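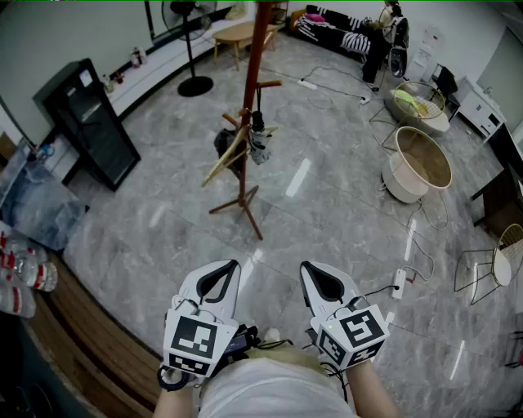 ## Open day at the Clutton robot lab: can visitors try the hand-held grippers?

Taking my niece (she's 11 and robot mad!) to the open day in December. Do they let you have a go, or is it only watching?

**triltport_dad**

You get a go! We stayed 18 minutes and my son had a gripper in each hand, strapped at the wrist, picking up socks. He loved it — so did I. The black and white squares on them are markers for tracking, so keep your fingers off those.

**Glenys Bainbridge**

Go after 3 pm, the line was 31 people long at noon. Sit down for your turn, it's easier on the arms.

**sowerby5**

Parking is bad.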